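Wednesday
By the Skurnau maintenance desk

Progress report to the Pano fund: upkeep of the hand-held grippers, January

The period covered by this report was spent mostly on the hand-held grippers. We had planned to split the time between these and the charging bench, but wear on the finger pads came up sooner than the plan allowed for and the bench work has been moved back. Spending is within the sum agreed for the quarter. The one large order was for pads and pivot caps from Gristel, at 2,148 including carriage.

The grippers go out to ordinary homes and come back to the workshop for checking. We had set the check at every 500 grasps, on the advice that came with the first pads. After the first two rounds we moved it to 900, as the early checks were finding nothing and each one took a gripper out of use for most of a morning. At 900 the pads show wear at the tip, where they meet first, and the lower part is still sound. We propose to stay at this figure for the rest of the grant.

The check itself has been written down on one sheet, so that anyone at the bench does it the same way. The jaws are opened fully and looked at from the camera side. Both pads should sit flat on their jaws, with no lifting at the edges. The pivots are then worked by hand through the full travel. A pivot that drags is stripped, wiped and put back with a new cap -- we no longer try to free them with oil, which crept on to the pads in December and spoiled a set. Last, the jaws are closed on a gauge strip, and the strip is pulled by hand.

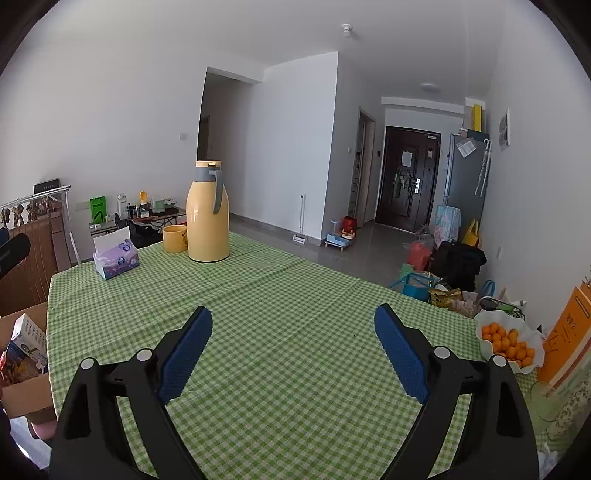
Camera checks are now done in the home before any recording starts, and again if the gripper has been put down hard. The person holding it opens the jaws over the table and looks at the live view. Both jaws have to show at the bottom of the picture, at matching heights, and the pads must be in clear view. If one side sits lower than the other, the mount has turned and is reset with the hex key in the lid of the case. This takes a few minutes and has saved us several trips back. In the autumn we lost a full day of recordings to a mount that had slipped, and it was only found when the files were opened at Skurnau.

The pads are glued, and this remains the slowest part of the repair. The old glue has to come off completely before the new pad goes on, and the jaw then rests in the clamp for 8 hours. We tried a faster glue supplied by Vieira. It set well enough but let go at the corners within a week, so we have gone back to the first one and do the gluing at the end of the day.

Two matters are still open. The left linkage on one gripper has play in it that new caps have not cured. We think the hole in the arm has worn and have asked Gristel for a price on the arm alone -- so far they have only offered the whole linkage. The other is the record of grasps, which is still kept on paper and does not always come back with the case. A simple counter in the recording software would do the job, and we would like to use part of the money left from the charging bench for it, if Pano agrees.

For the next period we plan to finish the bench, fit the remaining new pads and put together a second repair kit, so that a worn cap can be changed without sending the gripper back.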